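Switching to a standing desk, seven months in

I started standing at work in January. My back had been bad through most of the fall, and the doctor I saw about it spent more time asking about my chair than about my back. She didn't tell me to buy anything. She told me to stop sitting for four hours at a stretch. I went home and bought something anyway.

The desk is a Terkenel, the plain model with two motors and no drawer. It cost 337 dollars for the legs and the crossbar, and I reused the top from my old desk. The top is 59 inches wide, and the legs only just spread far enough to carry it properly. If you are planning to do the same, measure first. I measured second and lost an evening to redrilling holes.

The first two weeks were bad. My back felt better by about the third day, but my feet hurt, then my knees, then a spot behind my left hip that I had never noticed before. I was standing for five or six hours a day, which is a silly way to start. Every guide says to begin with short stretches. I read those guides and decided they were for other people.

What worked in the end was a kitchen timer. Thirty minutes up, thirty minutes down, all morning. After lunch I sit until three, then go back to the timer. I tried an app first, but I kept swiping the alert away without looking at it. The timer is across the room, so I have to walk over and shut it off, and by then I may as well change the desk height.

I wrote a short post about this in the spring and got more mail about it than anything else I've put here. Most of it was from people who stand for a living and thought I was making a fuss over nothing. Fair enough. Cooks, cashiers, nurses and lab people don't get a button that lowers the floor.
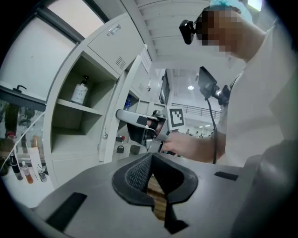 Heloísa Vasconcelos wrote that she had been on her feet for eleven years before anyone mentioned shoes to her, and that she would trade any desk on the market for a decent pair and a mat that doesn't curl at the corners. She said the trouble with standing is standing still. On days when she walks back and forth between benches she goes home fine, and on days when she is parked in one place she can feel it in the car.

I tested that on myself for a week and she's right. If I stand and read, I'm sore within the hour. If I stand and take phone calls, pacing a little, I can go much longer. So now I do calls standing and long reading sitting. Writing is somewhere in between. I can draft on my feet but I can't edit that way, and I have no idea why.

On mats: I have been through two. The first was a thin foam one from Trimport that went flat in the middle by March. The second is a Macedo, a thick one with a raised edge to rest one foot on. I like it, although it's heavy and collects dog hair. My neighbor Neusa uses a folded yoga mat and says it does the same job for free. It might. I find it slides on my floor, but she has carpet.

On shoes: I had been standing in socks, since I work from home and that's what I wear. Don't. I bought a pair of plain clogs to wear only indoors, and the pain behind my hip was gone within a week. That may be a coincidence, as I also cut my hours around then.

A few things I'd do differently if I were buying again. I would get a desk with memory buttons, because holding the switch down for fifteen seconds twice an hour gets old. I would get longer cables before the desk arrived. My monitor cable was short enough that the first full raise pulled it out of the back of the computer, and I thought I had broken something. And I would skip the cable tray, which I bashed my knee on so often that I took it off in May and put it in the garage.

The screen height matters more than I expected too. Mine was fine for sitting and a little low for standing, so I was looking down all day and had traded a sore back for a sore neck. A monitor arm fixed it. A couple of thick books would have fixed it too, and did for most of February.

My back is better now. Not perfect – long drives still set it off, and so does the garden – but I get through a work week without thinking about it. I can't say how much of that is the desk and how much is getting up every half hour. Raíssa Quintana asked in the comments last time whether I could have done it with the timer alone and kept the money. Probably, yes. I'd still start there if you're unsure. Try the timer for a month with a laptop on the kitchen counter, and see if you keep doing it.

Next I want to sort out the chair, which is older than the dog and has lost one armrest.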